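4.2 Do seasonal singles outlast the season?

The claim we set out to test is an old one in the trade. A Christmas single, so the story goes, may sell little in its first year but will come back each November and slowly build an audience. Labels repeat it to singers, and singers repeat it to each other. We could find very little behind it beyond a handful of famous songs, and famous songs are a poor guide to what happens to the rest.

Our sample was 100 holiday recordings by gospel and choral acts, all issued by small labels. Most came from the Kadberg and Ledora catalogues, with a smaller group from Gondau. We counted a single as having returned if its plays in any later season passed its plays in the first. That is a generous test. A song heard by a dozen people one year and thirteen the next would pass it, so we also set a floor of 1000 plays, below which we did not count a return at all.

With the floor in place, 7 recordings returned. Without it the figure looks much healthier, and we suspect that is the version most often quoted at label meetings. Of the seven, 2 had been picked up by a church broadcaster in the second year, and we can't separate the pull of the song from the pull of the program. The other five share no feature we would be willing to name. Tempo, choir size and the use of a well-known carol tune were all checked, and none of them told the returning songs from the ones that sank.

Yeh has argued that packaging matters, and that a single sold as part of a gift set is more likely to be played again. The argument leans on a comparison with household goods, where a bright, familiar package is said to prompt a repeat purchase (Figure 1). We are not convinced. A kitchen product gets used up and has to be replaced. A recording doesn't, and in our sample the gift-set singles did no better than those sold alone.

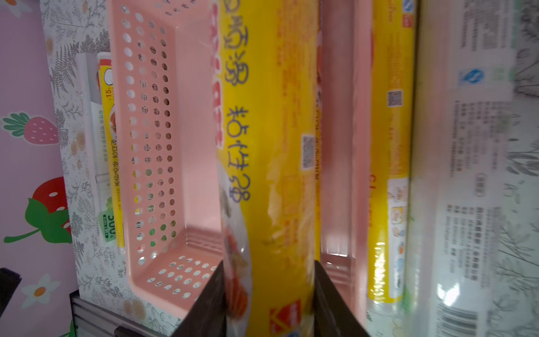 Figure 1. Cling wrap in a yellow box with large blue Chinese characters, an everyday example of bright packaging.

There is a further problem with the gift-set idea. The labels chose which singles went into sets, and they presumably chose the ones they already liked. Any benefit ought to have been inflated by that choice, yet we still saw none. It is possible that the sets were badly promoted, as Edith Nina suggested when she read an early draft, but we had no promotion budgets to check this against and would rather leave it open.

Play counts have their own faults. They were drawn on Jul 27, 2024, well clear of the season, to avoid catching a late spike, but two of the services revise their totals without notice. Shop playlists are another worry. A song that runs all day in a shopping centre may rack up plays with hardly anyone listening, and we had no way to strip these out. If anything, this would make the comeback story look stronger than it is.

None of this shows that a small label should stop making Christmas records. Some singers told us they record them for their own congregations and don't care whether strangers ever hear them. Our doubt is limited to the promise of a slow build, which we would want to see tested on a larger catalogue before anyone signs a contract on the strength of it.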